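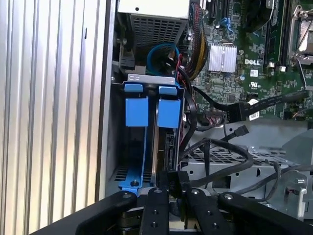
**图 3** 台式机机箱内部，可见蓝色硬盘架，右侧托架装有硬盘。

### 4.2 匹配等待时间与角色选择

本节分析角色更新对团队竞技类射击游戏匹配过程的影响。数据取自 Mudach 的公开测试服，该作由 Grirard 开发，采用三人小队制，每局开始前各队员依次选定角色，同队不得重复。7 月版本加入了一名具备飞行能力的侦察型角色，为比较版本前后的选择分布提供了条件。

样本共含 2,228 局对战。剔除中途断线及组队信息缺失的对局时，以小队为单位判定；若一队被剔除，则整局不计入等待时间统计，但其选角记录仍予保留。参与者中有 316 名玩家在更新前后均有对局记录，用于组内比较，其余玩家仅用于总体分布的估计。

选角顺序由服务器随机指定。首位选择者不受队友限制，其选择可视为偏好的直接观测；第二、第三位选择者的可选集合依次缩小，故采用条件 logit 模型，将已被占用的角色从选择集中移除。模型的解释变量包括角色类别、玩家此前使用该角色的局数，以及队内是否已有同类别角色。标准误按玩家聚类，置信区间由 1,000 次自助抽样得到。

估计结果显示，新角色的选择概率在更新初期明显偏高，随后逐步回落。使用经验的系数为正，队内同类别角色的系数为负，两者方向与 4.1 节的描述性统计一致。在组内样本中，约 57 名玩家更新后改变了最常用角色，其中多数原本即偏好侦察类别。支援类角色的选择概率变化较小，区间包含零。

等待时间方面，匹配系统 Lindsay 按技能分值分段组队，不读取历史选角信息，因此角色偏好不直接进入匹配条件。等待时间的变化主要经由在线人数产生。控制时段与技能分段后，版本变量的系数不再显著。高分段的残差方差仍然较大，与该分段玩家较少有关，4.3 节将对其单独建模。

上述结果受测试服人群构成的限制。测试服玩家的平均局数高于正式服，对新角色的尝试意愿也可能更强，选择概率的初期升幅不宜直接外推。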